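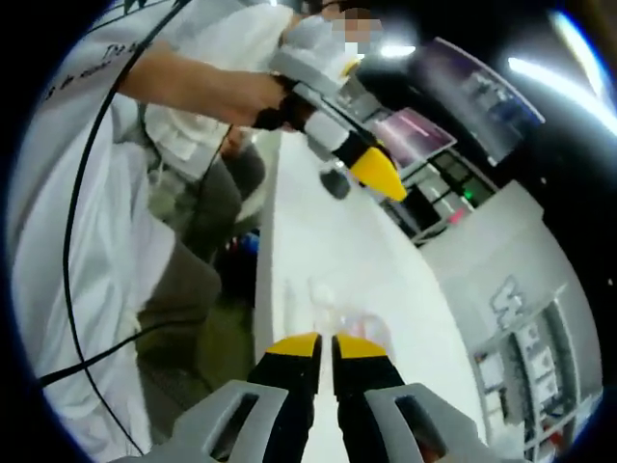
Small Things on a White Table: Gallery

Notes from the Kelen workshop. The idea behind the afternoon, as the sign-up page put it, was that anybody can learn to tidy a tabletop properly in 10 steps. I have my doubts about the number. I went through the steps and found 3 that were the same step in different words, and one that told me to "respect the surface."

The surface, to be fair, is a good one. A long white table shows up crumbs, dark scraps and fingerprints very well. It does much less for anything clear. The bit of see-through plastic on it hardly registers apart from the pink and reddish tones along its lower edge, and I would like to know how a sorting method that begins with "look over the table" deals with that. The Varnent handout says to sweep a palm across first. Fine, but then why is that step five?

Crumpled pink thing, small, out in the middle of the table. Plastic or fabric, I couldn't tell you, and the handout wants you to decide before you pick it up. The low black object over toward the left side is at least easy to find.
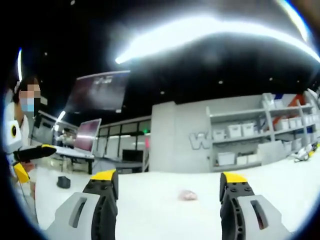

My other complaint is with the categories. Keep, toss and "later" sounds sensible until you have a wadded scrap in front of you, and then everything goes to later. At the Londton session in February we ended up with a later pile bigger than the other two put together. I was told this was normal for beginners. It was my second time.

I'll give them the table. White, long, nothing fussy about it, and I'd take one home. The 10 steps I would cut to 5 before paying for them again.

Posted Mon 6 September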